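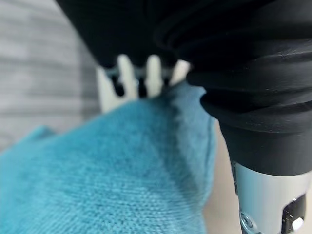 Up too late again so this is going to be quick. Demo for Tranddale is at the end of May and the cloth task is still the one that eats all the hours. Everyone else in the class picked blocks or cups. We picked fabric. My idea, my fault, whatever.

Got to the lab before nine, kettle broken, Uriel already in the login screen swearing at it. Spent the first hour on the wrist camera calibration, which had drifted again. Redid the whole board twice. First pass I had the config for the other wrist loaded, so that was half an hour of nothing. Second pass good. Saved it under a name I will recognize this time and not "final_new2".

Then cloth. The plan was simple enough on paper – fingers come down next to a raised fold, close, lift, check. Coming down is OK. Closing is where it goes wrong, or it goes right and I can't tell why. Ribbed fingers are much better on knit stuff than the flat pads we had in the winter, I'll give them that. Flat pads just skated. But if the fold is low the fingertip lands beside it and pushes it over and then you are pinching table. Changed the approach height by a hair, then another hair. Wrote down both numbers on the whiteboard and then leaned on the whiteboard. So one of them is a guess now.

Grip force: had it on 800 from the Triltlow starter file, which must be for boxes or something. Uriel said try 200. We tried 200. Slipped. I wanted to go up in small steps and he wanted to jump to the middle, and we wasted a good ten minutes on that when we could of just done both. Did his. Then mine. Not writing down who was right until there are more trials.

Trials – 33 logged before lunch. Need 100 for the report and Ms. Pacheco has been very clear that she will look at the raw log and that "it mostly worked" is not a result. She also wants a failure column with real reasons in it, so I went back through and replaced every "bad" with words. Dropped. Missed fold. Two layers. Timeout. Two layers is the big one. Didn't expect that, we thought dropping would be the big one.

Lunch was crackers.

Afternoon was two arm stuff over the couch. Way more fun and way more annoying. Both hands have to press in from the sides at teh same time, and the timing offset between left and right has been on my list since forever. Fleecy things are kinder than the thin cloth, more to squash. But then you don't know what the fingers are holding on to, the fabric or just the fluff. Judis (the planner, not the person, we really need to rename it) kept asking for an elbow position that would have put the forearm in the backrest. Added a keep-out box for the backrest. Added one for the seat as well. Then it refused to reach down to the seat at all, so the seat box is smaller now. Cables still bug me on the wrist brackets, I keep watching the loops instead of the hands.

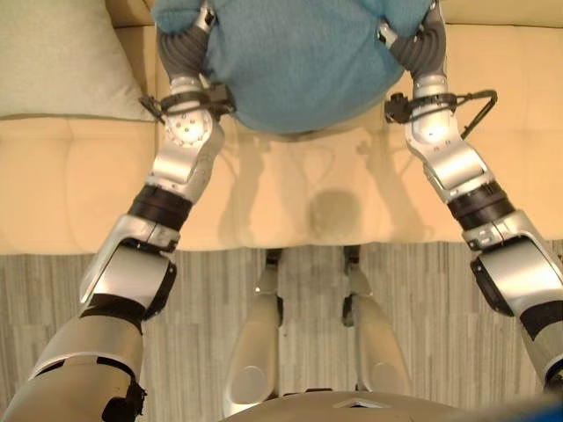
Ibrahim thinks we should stop squeezing from the sides altogether and go under with one hand, steady with the other, and he said so four times before we'd even saved the log. Fair point maybe. It would mean new waypoints for both arms and a new section in the report. I said after the demo. He said the demo is exactly when we'll want it. Ugh.

Split it like this: I keep the side grip and finish the hundred, he gets the last slot each evening for the under grip. If his is better by the end of next week we switch. Uriel is the tie break and he hates it.

Other stuff before I forget
- zero the left wrist BEFORE loading Judis, not after
- spare strap for the bracket, ask the supply desk
- lint on the fingers, wipe between runs (tape works)
- battery log not filled in since the weekend, fill it in
- slides: Uriel has the intro, I have results, Ibrahim has "future work" obviously

Left at ten past nine. Report is at page six and three of those are the title, the contents and a table with no numbers in it. Going to sleep. Tomorrow the thin cloth again, force in small steps, definately with a pen that isn't erasable.

Recent entries
Calibration board, round one
Flat pads vs ribbed, some thoughts
Why our schedule is already wrong
First day with two arms
Picking a task (long)

3 comments

Ibrahim Fashola
Three times, not four. And the under grip waypoints are half done, I did them on the bus.

Uriel Beltrán
Whiteboard number was the higher one, I have it in my notebook. You're welcome. Also it's your turn to do the battery log.

marnie_k
We did towels last year and two layers was our worst one too. Try dragging the fold sideways a bit before you close. Costs a few seconds per trial but our log looked a lot better after. Good luck at Tranddale!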